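Telmo Villanueva
31 October 2021

Thread on ripple-wall paper cups, after I swapped out everything at the Sillham coffee counter. Mostly notes for whoever does the ordering next.

The old ones were single wall, bought by the case from Casado. Fine for water. For drip coffee people were doubling them up, so the real usage was two cups per drink and the price per cup meant very little.

A ripple cup is a cup with a second paper layer glued around it. The waves hold the outer layer off the inner one, and the air in between does the insulating. No sleeve needed.

Downside is stack height. The outer wall makes each cup sit higher in the one below it, so a sleeve of the same count is a good deal longer. Measure the shelf first. I did not, and lost an evening to moving a bracket.

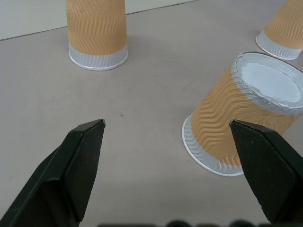

Storage on the counter: mouth down, always. Keeps dust out of the bowl and puts the wide end on the table, so a bump is less likely to send one rolling. Once a cup is on its side it travels in an arc, because of the taper, and usually finds the edge.

Check the rim before you commit to a case. Run a thumb around the roll. If the seam makes a step there, the lid will leak at that spot — every time, no matter how hard you press.

I tried 3 suppliers. Otia had the best rim but the lids were a separate order with a separate delivery charge. Famard sent lids that fit. That settled it.

Florencio Sarmiento asked about squeeze. The ripple wall is stiffer in the middle and no better near the top, where the outer layer stops. Pick a full cup up by the middle.

Last item: I now put out 20 at a time, in short stacks of 5. Tall stacks lean, and people pulling from the top tend to take two stuck together. Give the stack a slight twist and they separate.

Part number on the Famard carton is 3246 if you need to reorder. Lids are on the line below it.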